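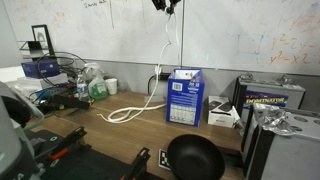
Rosine Jacquet hält 279 Vorführungen für zu wenig, sie würde erst einmal weitersammeln. Ich bin anderer Meinung.

Bei Ploteck haben wir im Juli 865 Beispiele aufgenommen, fast alle auf demselben Tisch und mit derselben Schale. Das Modell griff danach sicher, solange die Schale dort stand, wo sie immer gestanden hatte. Eine Handbreit weiter links ging es schief. Dann kamen 53 Aufnahmen mit wechselnden Plätzen und vollgestelltem Tisch dazu, und die halfen mehr als der ganze Rest.

Wer Geld für Daten ausgibt, sollte deshalb zuerst fragen, was sich von einer Aufnahme zur nächsten ändert. Die Gesamtzahl kann man später nachtragen.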